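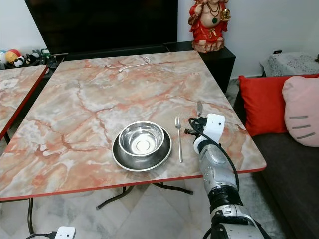

Fóruns > Carreira em TI > Trabalhar fora > Países nórdicos e Benelux

Tempo de leitura: 4 min
23 respostas · 11 partilhas

Proposta da Hesura em Stuvdale - vale a pena mudar?

pixel_torto
Boas. Recebi proposta da Hesura, backend (Go e um bocado de Kotlin), escritório em Stuvdale. Contrato sem termo, pagam a viagem e 2000 euros de ajuda de mudança. Remoto só 2 dias por semana, o resto é lá.
Estou numa consultora cá, farto de saltar de cliente em cliente. Dúvidas: renda, impostos, se dá para viver só com inglês. E se alguém conhece a empresa por dentro, agradecia. Tenho de responder até ao fim do mês.

mbarros_dev
Trabalhei lá até julho. Equipa boa, código assim assim. Muita reunião. O inglês chega no escritório, fora dele depende... nas finanças mandam-te tudo na língua deles e desenrasca-te com o tradutor.
Ajuda de mudança: pergunta se é bruto. A minha era.

kernel_panico
2000 brutos não é nada. Só a caução do apartamento come isso e ainda falta. Eu pedia mais ou não ia.

pixel_torto
Não sabia dessa do bruto, vou perguntar. Obrigado

tosta_mista88
Discordo do kernel. Ninguém vai para fora pela ajuda de mudança, vais pelo salário e pelo que aprendes. Stuvdale tem a Furen, a Rallis e mais umas quantas a contratar, se a Hesura correr mal mudas de empresa sem mudar de casa. Isso vale mais que um cheque à chegada.

kernel_panico
"se correr mal mudas" - falas como se fosse fácil. A Furen congelou contratações no verão passado. Conheço gente que ficou meses à espera de resposta.

tosta_mista88
Congelou e descongelou. Eu entrei depois disso, portanto.

mbarros_dev
Calma lá os dois. O mercado lá está menos doido do que já foi mas mexe. Para senior há sempre qualquer coisa, para junior está feio. O pixel tem quantos anos de experiencia?

pixel_torto
Seis, quase sete. Tudo backend.

mbarros_dev
Então não te preocupes muito.

Casa

ana_no_norte
Aqui é que dói. A renda no centro é absurda, eu fui para um subúrbio, uns quarenta minutos de comboio. Não assines nada sem ver, há muita burla com anúncios. Pede à empresa alojamento temporário, quase todas dão se insistires. A mim deram um mês, estava para ser duas semanas.
Registo na câmara: marca ANTES de ir, as vagas voam. 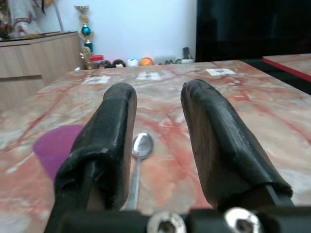 Impostos e contrato

quase_reformado
Li isto tudo e faltam coisas. Vê no contrato:
- período experimental (se for mais de dois meses, negoceia)
- cláusula de devolução da ajuda se saíres antes de um ano. Quase todas têm
- não concorrência. Em terra pequena com três ou quatro empresas do mesmo ramo isso lixa-te a vida
- seguro de saúde, quem paga o quê

ana_no_norte
A de não concorrência é mesmo importante. A Rallis tinha uma no meu contrato, pedi para tirar e tiraram no mesmo dia. Nem discutiram.

kernel_panico
Tiraram porque não a conseguiam fazer valer. Mas sim, pedir não custa.

pixel_torto
Fui ver. Tem devolução se sair antes de 12 meses e não concorrencia de seis. Experimental dois meses. Seguro tiram 200 por mês do ordenado, isso é normal??

quase_reformado
200 para uma pessoa só parece-me puxado. Pergunta que plano é. Às vezes metem o plano caro por defeito e dá para trocar.

mbarros_dev
É isso. No meu tempo dava para trocar no portal do RH, ninguém avisava.

lobo.sem.stack
Chego tarde à conversa mas fica uma opinião diferente: porque não remoto a partir de cá? Faço isso há anos para clientes de fora, ganho um pouco menos, gasto muito menos. E vejo os meus pais ao fim de semana.

tosta_mista88
Porque a Hesura não contrata remoto total, está no primeiro post.

lobo.sem.stack
Eu li. Estou a dizer que há outras empresas além da Hesura.

ana_no_norte
Remoto a recibos tem os seus quês também. Férias não pagas, cliente que desaparece. Não é para todos. Eu não trocava.

kernel_panico
Eu trocava já hoje

pixel_torto
Ponto de situação, 3 fev 2026: falei com a recrutadora. Os 2000 são brutos, como o mbarros disse. Pedi mais e deram mais 500, também brutos. Alojamento um mês, ok. A não concorrência sai do contrato, falta ver por escrito. O seguro vão "confirmar internamente".
Estou inclinado a ir. A minha namorada menos, trabalha em farmácia e lá tem de pedir equivalências.

ana_no_norte
Equivalências demora. Que trate disso já, antes de decidirem sequer. E aulas da língua, na área da saúde pedem nível a sério.

quase_reformado
500 é pouco mas mostra que mexem. Não assines enquanto não vires a versão nova em pdf.

kernel_panico
continuo a achar pouco. mas boa sorte pá

mbarros_dev
Se fores manda mp, digo-te quais os bairros a evitar e onde se almoça decente perto do escritório.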